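Brelley opens orders for Clokik, a tabletop robot arm kit that learns from a play kitchen

CIRKATGATE, February

0 comments | 47 shares

I'm Armindo Falcão, I run Brelley, and I get to write our press releases because there are seven of us and I type the fastest. So this one comes straight from me, and I'm very happy to be writing it: Clokik is on sale starting this Saturday!

Clokik is a robot arm kit for people who want to teach a robot to pick things up, move them and put them down again. You get the arm, the gripper, a mount for the overhead camera, the power supply, the software and a big box of toy kitchen things to practice on. Bolt it to a sturdy table, plug it in, and you can be recording your first task the same afternoon (my mother-in-law did it between lunch and coffee, and she had the manual open to the wrong chapter for half of it).

We've been working on this for three years. The first version came with wooden blocks, like pretty much every starter kit I ever bought with my own money, and blocks are fine for a week or so. Then you've stacked them every way there is and you start wondering what else the arm can do. One of our early testers swapped the blocks for her daughter's toy groceries and sent us a very long, very excited email about it. We read it out loud at the office, went shopping that weekend and never went back to blocks.

Play food is wonderful practice material. A plate is wide and flat and hard to get a grip on. A mug has a handle that can point any which way. A toy strawberry is tiny and likes to roll, and a ketchup bottle has to be picked up at the right spot or it swings around on you. Give an arm a table full of that and you'll learn a lot in one evening about what it's good at and what it still needs help with!

How you teach it is simple. There's a hand control in the box, and you use it to move the arm through a task yourself while the camera watches from overhead. Do it again with the things in different places. Then again. After that you press Train, let your computer chew on it, and see how the arm does by itself. Sometimes it does great. Sometimes it goes for the banana with total confidence and closes the gripper on nothing, and you record a few more rounds with the banana in that spot. During our test program, people at home and in classrooms recorded 3,704 of these practice rounds, and the starter tasks in the software are built from them. My favorite is still "put the fruit on the plate," but I also have a soft spot for "clear the table," mostly because I'd like someone to do mine.

A word on what Clokik won't do. It's not a kitchen helper, and please don't put it anywhere near a real stove or real knives. It lifts light things. It's slower than you are. You'll want a computer with a decent graphics card for the training part, or you can use our online training service, Seixas, which comes free for the first three months with every kit. After that it's a monthly plan, and you can cancel it from the settings page without having to call anybody - I hate those calls too.

For schools, we have a classroom bundle with extra toys, lesson plans for grades six and up, and a live setup session with one of us on video. Teachers in the test program asked for shorter lessons and a stop button that kids can reach from either side of the table, so we rewrote the lessons and put in a bigger button on a longer cord. They also asked for more fruit. We added more fruit!

Kits are put together and tested here in Cirkatgate, in the workshop right under my desk (I can hear every single one go through its warm-up, and I've grown to like the sound). Every spare part is sold separately, down to the screws, and the repair guides are free to download whether you bought anything from us or not. If your gripper gets worn out from all that toy fruit, changing it takes a screwdriver and a bit of patience.

Orders open Saturday morning on the Brelley website, and the first kits ship in the order they come in. If you're in the area, we're opening the workshop to visitors the same day. Come by, try the hand control, and see if you can get the strawberry on the plate on your first go. I couldn't. There'll be coffee, and kids are very welcome as long as they bring a grown-up.

Reporters and reviewers who'd like a loaner kit, or just want to talk, can write to the press address on our website and ask for Armindo. I answer most of those messages myself, usually in the evening, and I'm glad to set up a video call where you drive the arm from your own desk.

About Brelley: We're a small company in Cirkatgate that makes robot kits for homes, schools and small labs. Clokik is our first arm. Seixas is our online training service for Clokik owners. 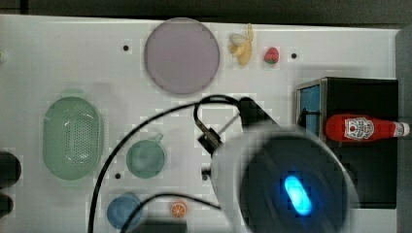

Toy fruit, a plate, a mug and the ketchup bottle on the table with the robot's gripper.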